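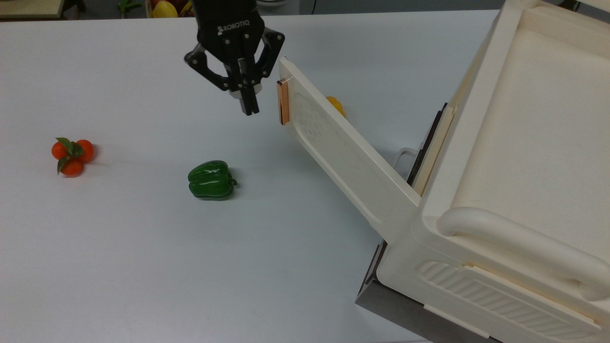
Slide 1: Artificial oranges and a green pepper on the white table, with the white unit open at the right.

Putting Away: The Care and Storage of Artificial Produce in Shared Play Collections
Speaker notes, Umesh Semwal, Collections and Loans, Flikport Play Library Service
Autumn meeting of member libraries, November 2, 2021

Opening (allow two minutes)

Good morning, and thank you to our hosts at the Flullow centre. Introduce self and service. Mention that printed copies of the loan form are on the side table and that questions will be taken at the end of each part.

State the subject plainly. Members asked in the October survey for a session on play food. It is the most borrowed part of most collections and also the part most often returned incomplete. The talk covers three matters: how the pieces are listed, where they are put, and how children and families are asked to help with putting them away.

Scale of the collection

The Flikport service holds 2613 items. Of these, 245 are artificial fruit and vegetables. Pause here, as members usually wish to compare with their own figures.

Explain that the number depends on what is treated as a single item. Oranges joined together in a cluster are entered once, as a cluster, with the number of fruits given in the description. A loose orange is entered separately. Before this rule was adopted, two branches had listed the same kind of cluster in different ways, and the yearly check could not be made to agree.

Refer back to slide 1. The oranges have leaves at the top, and the leaves should be entered in the record too. On any cluster of this type the leaves are the first part to suffer when the piece is pushed into a full box. A record that says only "oranges" gives the person at the returns desk nothing to check against.

Peppers are simpler. Colour is sufficient for the heading: pepper, green; pepper, yellow. Note in the condition field whether the stem is present. Members who bought the Natari range will find that the packing list calls every pepper a "capsicum". The service has kept the everyday word and recommends that others do the same, so that families can find the piece in the catalogue.

The working surface

Sorting should be carried out on a plain, pale table with nothing else on it that belongs to the collection. Dark green leaves and a glossy green pepper show up at once against white. On a patterned cloth they do not, and small pieces are missed.

Spread the pieces out before beginning. Members of staff tend to sort straight from the box, which is quicker for the first few pieces and slower for the remainder. Allow a clear space between one piece and the next.

Ask the room: who sorts on the floor? Acknowledge that in smaller branches there may be no choice. A large tray is an acceptable substitute.

Where things are put

Remind the audience that a storage place used in play has to make sense to the child as well as to the library. Doors and drawers ask for different movements. A door is opened and then left, and both hands are free. With a drawer, many younger children keep one hand on the handle throughout and place the piece with the other. Both are worth offering.
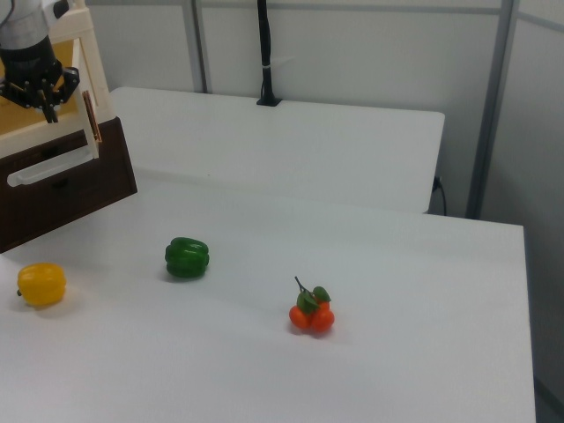
A cabinet with a drawer below and an open section above gives two clear choices without any need for labels. Larger pieces may go in the upper part, where they remain in sight. A long bar handle, such as the white one on the dark brown drawer front, can be taken hold of at any point along its length, and the service has come to prefer this type over small knobs. The cabinets now used at Flullow were supplied by Ramanauskas and have been in regular use for two years. Two handles have been tightened in that time. No other repairs are recorded.

Advise against filling any drawer to the top. Bunched tangerines with a raised stem need more height than their size suggests, and the stem will catch on the underside of the surface above. If the drawer has to be forced, take one piece out.

Look behind open doors before closing them. Small yellow pieces are easily hidden there, and the first slide has one showing only its edge behind the door panel. This point should be made slowly. It accounts for a good share of the items reported missing and later found.

Helping families to tidy

Present the wording used on the loan card: "Please return each piece to the place where you found it." Previous wording ran to 9 lines and was not read. The shorter card was printed in a run of 500 and has been reordered.

During supervised sessions, staff should name the piece and the place together: the green pepper in the drawer, the oranges on the shelf. One request is given at a time. The adult may put away the first piece, after which the child is invited to continue. Allow around ten minutes for this before the end of a session, and do not begin it while other families are still arriving at the desk.

Where a child prefers to place everything in the same cupboard, this may be accepted. Staff can re-sort afterwards.

Cleaning

Wipe with a damp cloth and mild soap. Do not soak clusters, as water may enter where the fruits are joined. Dry under the leaves. Return pieces to storage only when fully dry, and record the date on the branch sheet.

Questions

Likely questions: replacement of single leaves (not possible at present, the whole cluster is withdrawn); lending cabinets between branches (permitted, with the transport form); mixing ranges from different makers (permitted, provided that the maker is shown in the record).

Close by reminding members that amended catalogue headings should reach the Flikport office before the next stock check. Forms are on the side table by the door.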